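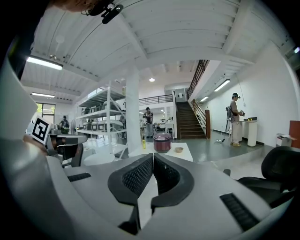
The scores on the sheet don't match the broadcast, according to Deletti, and the gap is in week three, where two couples swapped places between the live show and the results show.

21 June 2025

Checked the recording against the sheet. Deletti is right. The judges' totals were entered from the recap package at the top of the results show, and the recap graphic has the Lunness pair and the Chou pair in reversed order. The live graphic is correct. Corrected rows 40 and 44. All other week three rows agree with the live broadcast.

Knock-on effects: the combined ranking (judges' share plus viewer share) changes for those two couples only. The elimination is unaffected, as both were clear of the bottom two under either order. The running season average for Chou goes up slightly, Lunness down by the same amount. Plots regenerated, old ones moved to the superseded folder.

Second item, the running times. Nallari wants a per-episode split of dancing against everything else (rehearsal packages, host links, judges' remarks, results padding). I did week three first because the file was already open. The live show has 315 cuts between the opening titles and the end of the last routine by my count. The detector gives 233. The missing ones are nearly all inside the routines, where the lighting changes on the beat and the threshold had been raised to stop false hits from the strobes. Lowering it brings the strobes back. Left it where it is for now and marked routine boundaries by hand from the music start and stop.

Hand marking is slow but the boundaries are unambiguous, except for the group number, which starts under the host's voice. Used first beat of music. Do the same for later weeks or the splits won't be comparable.

Results show: no usable split yet. The encore routine is repeated in part after the break, and I haven't decided if a repeat counts as dancing or padding. Leaning towards padding. Chou's notes from November treat it as dancing, so those figures will need redoing if we change.

To do
- enter judges' scores from the live graphic only, all weeks
- recheck weeks one and two for the same recap error
- separate threshold for routines and for the rest
- settle the encore question before week four is marked
- audio on the week five file drops out after the second break, need another copy

Week one rechecked after lunch - clean. Week two has a typo in one couple's total, fixed, no change in rank.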